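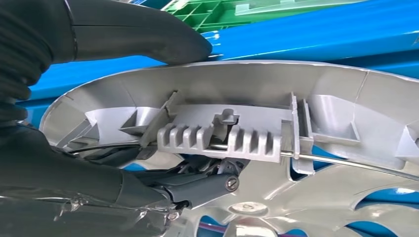
The Wheel Cover Job

I named the robot Solness in March, mostly so I'd have something to yell across the shop when it finally did what I asked. And oh, did I yell!

Fodo was my program, 10 pages of notes boiled down to one lovely idea: pick up a wheel cover, turn it over, hold it up, put it back. The first 2 tries ended on the floor. The third one ended under the bench, and I crawled after it grinning, with dust all over my knees.

"Softer," I told Solness. I changed the grip number and went again.

The fingers closed on the rim. The cover bent a little, the wire ring hummed, and up it went, smooth as an elevator. I held my breath the whole way.
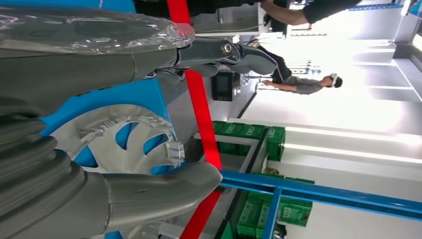
Raline

By late afternoon I wanted more, of course. Raline was the next program, and it would make Solness pass the cover from one hand to the other. I had 3 settings to try and half a sandwich left.

I typed in the first, hit the key and leaned in so close my nose nearly touched the screen.

"Okay, Solness," I whispered. "Left hand first."

The left hand opened.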